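Inicio | Noticias | Automatización | Seguridad | Archivo

Takus detiene las pruebas de recogida de mesa en Lundari tras un fallo en el control de fuerza

La empresa Takus ha suspendido las pruebas de su sistema bimanual de recogida de vajilla en el laboratorio de Lundari, después de que una de las pinzas siguiera cerrándose sobre un cubierto metálico una vez superado el límite de fuerza programado. No hubo heridos. El brazo afectado quedó bloqueado en posición y la parada de emergencia tuvo que accionarse a mano, según el informe preliminar remitido en septiembre a los socios del proyecto.

El incidente se produjo poco después de las 16:00, durante una serie de 150 ciclos de agarre y traslado. El fallo apareció en el ciclo 36. El límite estaba fijado en 11 newtons para cubiertos y vajilla ligera; el registro del controlador muestra que la consigna se mantuvo correcta en todo momento, mientras que la lectura del sensor de la pinza derecha permaneció congelada en el último valor válido. El lazo de control interpretó que no había contacto suficiente y continuó aumentando la corriente del motor.
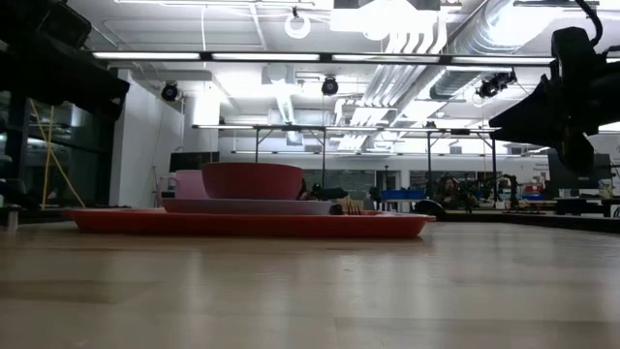
Puesto de pruebas de Lundari, con los dos brazos y la bandeja con vajilla sobre la mesa.

La causa más probable, de acuerdo con el informe, es una pérdida intermitente de comunicación entre el sensor y el controlador. El protocolo prevé que una trama perdida se sustituya por la anterior, pero el contador que debía limitar esa sustitución se reiniciaba con cada cambio de herramienta lógica. En la práctica, el sistema podía trabajar con un dato caducado durante un tiempo indefinido. Los técnicos han reproducido el comportamiento en banco desconectando el conector del sensor con el brazo en reposo. El retardo hasta la alarma debía ser de 100 milisegundos; en el ensayo de banco la alarma no llegó a activarse.

El módulo de sensado procede de Nomura, que ha recibido la unidad para su inspección. La capa de supervisión es desarrollo propio de Takus. El informe no atribuye todavía responsabilidad a una u otra parte y deja abiertas dos hipótesis para el origen de la pérdida de tramas: fatiga del cable en el codo del brazo o una tolerancia insuficiente en el conector. La segunda explicaría que el fallo no se hubiera manifestado en las series anteriores, realizadas con un lote distinto de conectores.

Los cubiertos son la parte más delicada de la tarea. El mango de un cuchillo ofrece poca sección a los dedos de la pinza y la pieza descansa plana sobre la mesa, de modo que la aproximación se hace desde arriba y con un margen vertical muy reducido. Un exceso de fuerza en esa fase puede expulsar la pieza lateralmente o transmitir la carga a la superficie. La evaluación de riesgos vigente contemplaba la caída de objetos, pero no la proyección de un cubierto por cierre no controlado, y deberá revisarse antes de reanudar los ensayos.
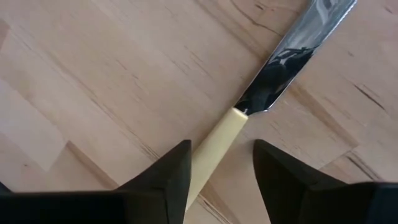
Según Mistalance, que integra el sistema en sus líneas piloto de restauración colectiva, el fallo del sensor es un asunto menor comparado con la ausencia de una segunda vía de detección. La compañía sostiene que la corriente del motor ya ofrecía información suficiente para cortar el movimiento y que nadie la estaba comparando con la lectura de fuerza. Pide que esa comprobación cruzada sea obligatoria antes de cualquier nueva entrega y que se ejecute en un procesador independiente.

Takus ha aceptado la comprobación cruzada, aunque no el procesador separado, que considera innecesario a la velocidad de trabajo actual. Entretanto ha distribuido una actualización provisional del firmware que fuerza la apertura de la pinza si la lectura del sensor no varía durante un movimiento de cierre. La medida tiene un inconveniente conocido: con objetos muy blandos puede provocar aperturas en falso y dejar caer la pieza.

Las instalaciones que usan la misma versión del controlador deben limitar la corriente del motor de la pinza por parámetro y verificar el apriete del conector del sensor en cada cambio de turno. Las unidades con pinza de vacío no están afectadas. La reanudación de las pruebas en Lundari queda condicionada al resultado de la inspección de Nomura y a una nueva serie completa sin pérdidas de trama.

Noticias relacionadas
- Takus amplía el plazo de validación de su controlador bimanual
- Conectores en articulaciones móviles: criterios de sustitución
- Mistalance retrasa la segunda línea piloto
- Paradas de emergencia en células sin vallado: dudas frecuentes

Contacto | Aviso legal | © Todos los derechos reservados | Volver arriba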